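Rosholm Winter Songs is a yearly benefit concert held each February in the town of Rosholm, at a music hall called the Zollstead. It is a friendly, rather homespun affair in which a dozen or so acts take turns playing the songs of a single songwriter, usually with one house band behind them all evening, and the money raised goes toward music lessons and instruments for local schoolchildren.

The concert grew out of a much smaller gathering in the back room of the Podus, a cafe on the same street, where the first audience numbered 238 and a good many of them had to stand. The following year 273 people came, and the organizers, who had been hoping for something cozy, began looking for a bigger room. The Zollstead, which seats 900, has been the home of the event ever since, and longtime visitors still like to grumble fondly that the coffee was better before. 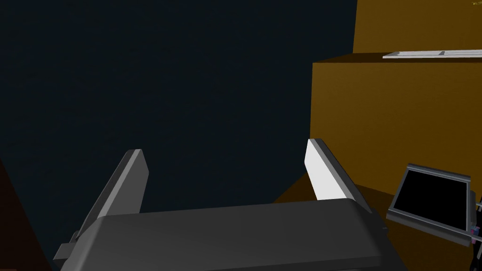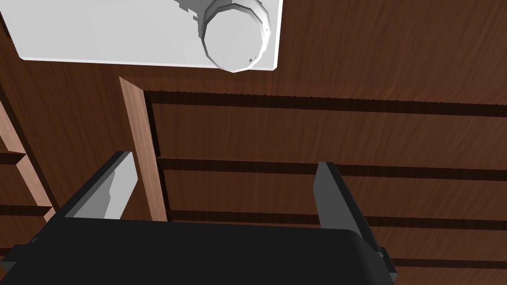
Two rendered views of an open gripper.

Every performer is asked to pick one well-known song and one that hardly gets played, and a good part of the fun lies in hearing what they dig up. Rehearsals are short, so the arrangements tend to be loose, and the evening, which is supposed to last 3 hours, nearly always runs over. By custom everybody comes back to the stage for the closing number, and the audience is expected to sing along whether it knows the words or not.

Recordings of several of the concerts have been put out by Aidoo, a small label that also looks after the sound on the night. The most recent of these, a double album with a booklet of lyrics and old posters, was released on 30 August 2020. Earlier sets were sold mostly at the door and can be hard to find now, though copies do turn up in secondhand record shops in the area.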